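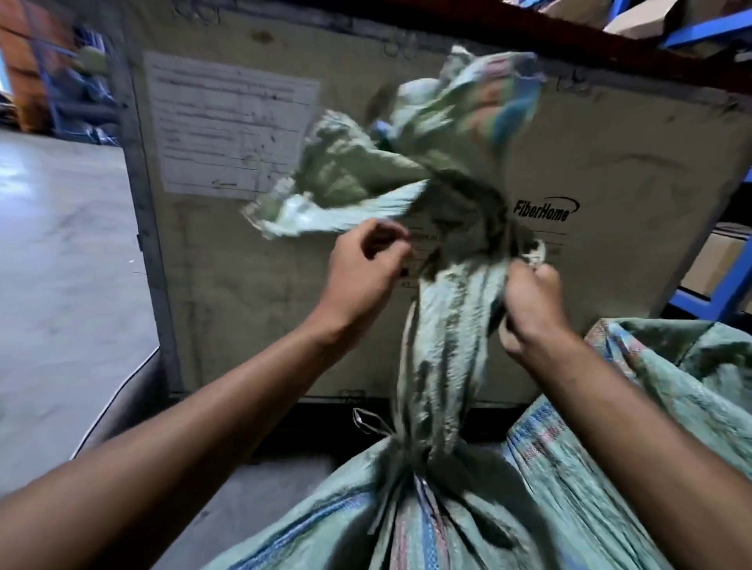 Attachment 1 – twisting the neck shut, green sack, second one next to it

Ticket 457 – Sacks coming untied in storage
Opened by: Selina Baumgartner
Status: Waiting on reply

Hi all! So I'm still fighting with the big green woven sacks (the ones with the blue and pink stripes) and I could use some help. I gather the neck, twist it into a nice thick rope, tie it off, and by the next morning a few of them have gone slack again. On Sunday one tipped over and I spent my whole coffee break sweeping.

What I've tried so far:

Garden twine, double knot. Holds for a day, then slides up the neck. The weave is just so slippery!

Zip ties from Koller, the short ones. Too short once the neck is properly twisted. I wasted 6 of them finding that out.

Folding the top flap down over the twist and tying around both layers. Best so far – but it takes two people on a really full sack, and I'm usually on my own out there.

Added by Ambros Leitner, 4:15 pm
Are you filling them right to the top? I'd stop a good hand's width lower so there's more neck to twist. Also try the 900 mm ties, we have a bag of them at Imdale.

Reply from Selina
Yep, guilty, I fill them pretty full. I did three this afternoon with less in them and the twist feels a lot tighter in my hands. Yes please to the long ties! Can Yolanda drop them off when she comes by for the labels? I'll leave the ticket open until I've checked the new ones in the morning.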